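The Fatska Reading Room opened at four, and Lakshmi Naidu wanted one thing settled before then: could the Vunard tidy up after story hour on its own?

She had read 40 pages of setup notes and loved every one. It had two speeds, slow and slower!

"Picture books," she told it. "One at a time, please."

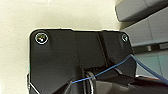
Her sister called from Cultthorpe in the middle of it. "Can it do dishes yet?"

"No. It can't do towels either, and cups scare me. But books! It thinks about a book for 20 seconds and then it goes for it, and I can't stop watching."

"You could shelve the whole lot in that time."

"I could," said Lakshmi, "and I have, 4,000 times."

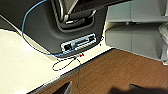 Vol. 2, No. 4

She fussed over the blue cable, then let it be. Old Mr. Iyamu had wandered in to watch, and he leaned so close that she had to take him by the sleeve.

"My wife would have given it the ironing," he said.

"Next year, maybe. Ask me again next year."
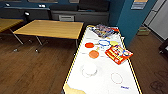
CULTTHORPE, April

Dear Lakshmi, I told everyone at work about your machine and they all want to know the same thing. Did it get the red book, the one near the edge of the white table? Call me tonight. I'm still doing my own dishes.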